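Tidying the Paper Money, Norer Games Room
17 Dec 2021

On Friday we finished the sorting of the play money for the market game. The children in Varkavville have used this set since March, and every bill comes back to us folded small. In the cupboard we have 500 of them. This gallery shows the wooden worktable with its mug, and the small clear container which we keep for the bills that are still too good to throw away. We sort by hand and we don't hurry. A bill with a tear goes to the envelope for repair, the others go under the heavy Wamwood atlas for the night.
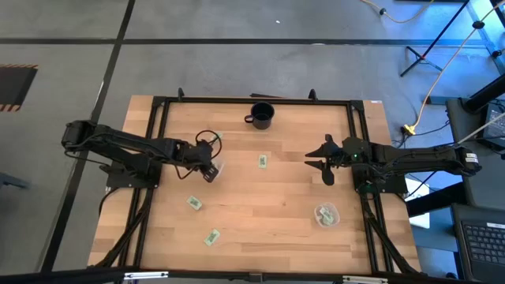 Baldursdóttir wrote to us that in her group they stopped ironing the bills, as the paper became yellow, and that 15 bills for each player is enough for a full game. We will try with this number after the holidays. Until now we gave out more, and the game became very long, especially when two players did not want to sell anything.

We have also learned that the green print is easy to lose on a dark floor, but on light wood you find it quickly. For this reason all our counting is done at the table. If you want to make a set of your own, please choose paper that is a little thick. The thin kind is cheaper, but after 2 or 3 games it is soft like a napkin and does not stay in a stack.

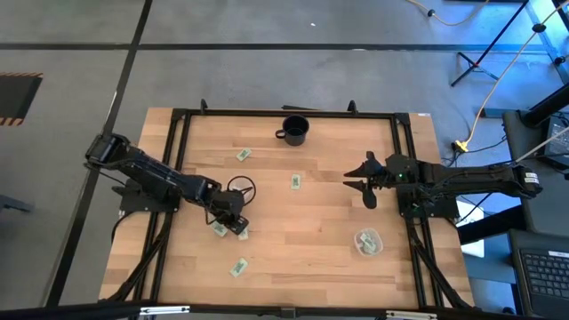
Pale green bills on the wooden tabletop, with the black mug and the clear container.

Contact: Norer Games Room, Varkavville | © 2021 Norer | Back to top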